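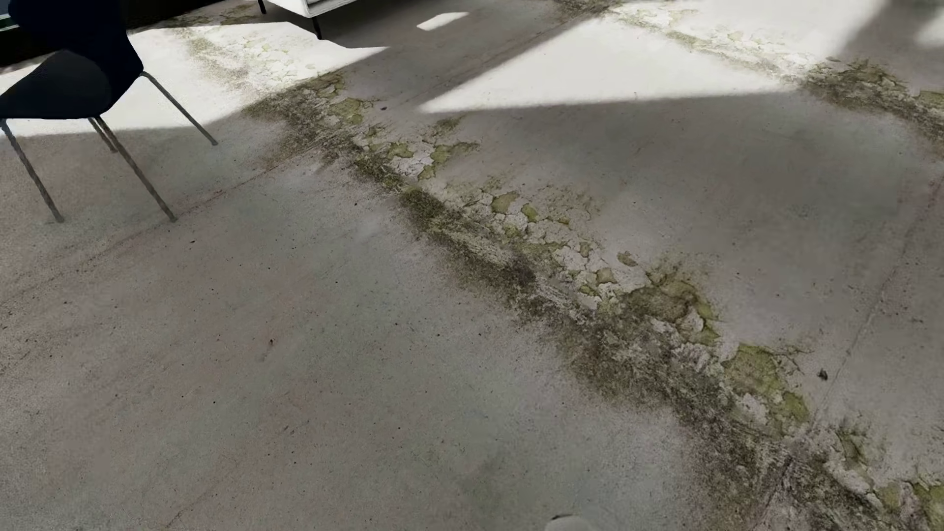 Sim floor, first go with the mossy concrete

mekdes_g: So our club's nav project has moved into the simulator and I'm dead chuffed with this floor! Cracks, moss, hard sunlight by the chair — the lot. We've rendered 200 views so far and I want 2000 before the Hemley round in January.

raptis_l: Lovely, but too much going on. Start the first years on plain grey and add the grime later.

mekdes_g: We did plain grey last term, and our bot stopped dead at every shadow in the Stendcombe hall.

Emilian M: With Mekdes on this one. I'd worry more about the sun patches than the moss, mind. Can you move the light between runs?

mekdes_g: Yep, 3 settings. Valentyna's writing the script.

raptis_l: Fine, but keep a plain set to compare. I'm not budging on that.

Comments (2)
ihor_n: Could you share the floor texture?
valentyna_h: Script's up in the club folder, go easy on it.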